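Muvon Starter Arm Training Kit, and the Method That Comes With It: A Review
by Olesia Semeniuk
March 13, 2026

I have been meaning to write this one up since January, when the Muvon kit landed on my porch in a box much smaller than I'd pictured. If you haven't run across it, Muvon sells printed parts, motors and a wiring set for a small tabletop arm, and along with all that you get their training recipe, which they call Prernent. The arm is nice enough, and I'll get to it, but the recipe is the reason I bought the kit and it's what I'd like to spend most of this review on.

The idea behind Prernent is pretty easy to explain, even to my sister, who asked. You guide the arm through a job by hand a bunch of times, and the software learns from those runs. Everybody does that part. What's different is the second stage: you let the arm try the job on its own, you grab the controls the moment it starts to go wrong, and only the rescue gets added to the training data. The write-up by Marchuk (the small lab behind the recipe) says you should start with 200 full demonstrations and then collect rescues until you're tired of it. I got tired at 367 total runs, which took me a good many evenings and a lot of tea!

My test job was sorting plastic bottles into a tray. I chose it partly because we always have bottles around the house and partly because clear plastic is miserable for a small camera to make sense of. It shines, it bends, and once it's been squashed it never looks the same way twice.

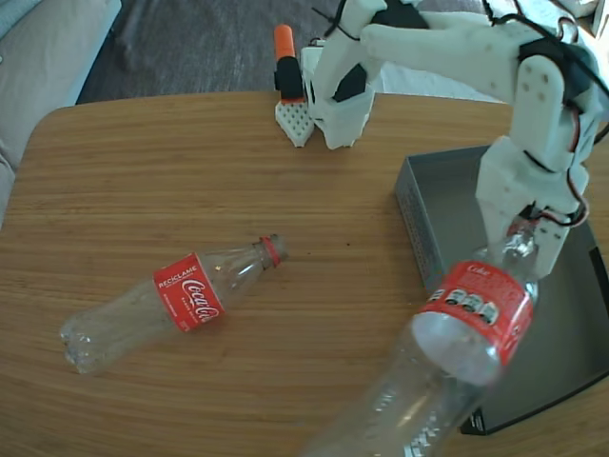

Grabbing by the neck was the habit I tried hardest to teach, and I'd recommend it to anyone starting out. The neck stays stiff even when the rest of the bottle has been flattened, so the fingers have something firm to close on. My early demonstrations were a mishmash of neck grabs and body grabs, and the arm learned a sort of dithering average of the two, hovering in between and closing on air. I threw out 38 of those runs and retrained, and the dithering mostly went away. I wish the manual had a page on that, with big letters.

So how good is it? With demonstrations alone, my arm managed a bit better than half its tries. After the rescue stage it was getting most of them, including some badly dented bottles I would have bet against. It still fumbles when a bottle is lying with its neck toward the far side of the table, and I suspect I just didn't show it enough of those. My friend Yaryna Kravchuk ran the same recipe on her Sarkley arm and saw much the same jump, so I don't think it was luck on my end.

As for the hardware, assembly took me 2 long afternoons, the screws are tiny, and the instructions for the wrist assume you have three hands. Tidy your cables before you begin recording, too. I moved mine halfway through and spent an evening wondering why the wrist felt different.

I'd give the kit four stars and the recipe a very happy five. My next project is socks.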